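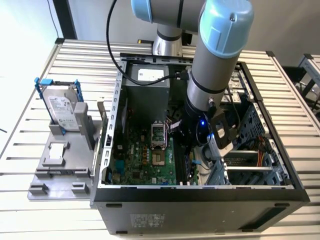

Dell tower with the side panel off

Flarville Community Help > Home and Office > Old equipment

Giving away an old office PC, what do I need to do first?

We've replaced the desktop in our parish newsletter office and I'd like to pass the old one on. It has seven years of address lists on it, plus the accounts. I've deleted the folders and emptied the recycle bin. Is that enough? Also, do I have to pay to get rid of it if no one wants it? It still starts up but is very slow.

Rafia Virk
27th January

Deleting the folders isn't enough. The files stay on the drive until something else is written over them, and free software can bring a lot of them back. If it's Windows 10 or 11, go to Settings, search for "Reset this PC", choose "Remove everything", then look under the change settings link for the option to clean the drive. On an old hard disk it can take most of a day. Leave it plugged in and don't interrupt it.

Before you start, copy the accounts to a USB stick or two and open a few of the files on another computer to check they copied properly. Sign out of the email program and anything you pay for by subscription, as some of them only allow a set number of machines.

If your address list is about 2,000 people, as ours was, I'd take the drive out and keep it. Switch off, pull the mains lead out, take the side off and look for a flat metal box or a small card with the drive maker's name on it. You'll need to tell whoever gets the PC that there's no drive in it.

Sorin Kolev

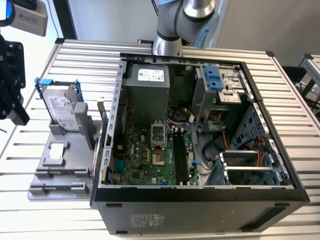 Opened desktop tower lying on its side

Page 3 of our office handbook, Issue 27, is the one our group goes by. It says to write down the serial number before a computer leaves the building and cross it off the insurance list. We forgot in December and paid cover on a machine we'd already given away.

On paying: the council tip here takes computers from households for nothing, but an office may count as a business, so ring them first. Some shops take an old one when you buy a new one.
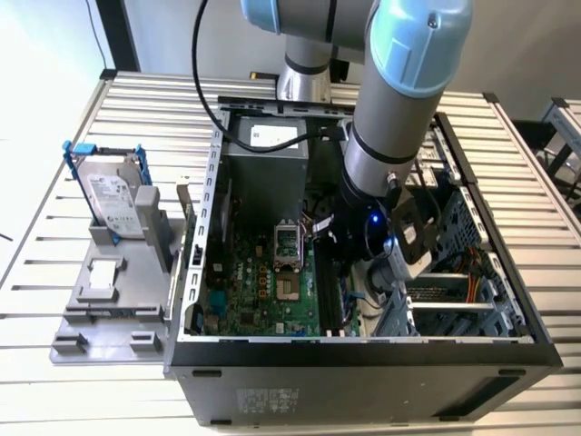 You could also ask at the college, as they sometimes want older machines for the evening class. Get a receipt with the date on it, whoever takes it. Keep the power lead with the PC, and the keyboard if it's a decent one. Monitors are harder to shift and ours sat in the corridor for weeks.

Jodska

just drill a hole in the drive, worked for me. wear goggles

Bugti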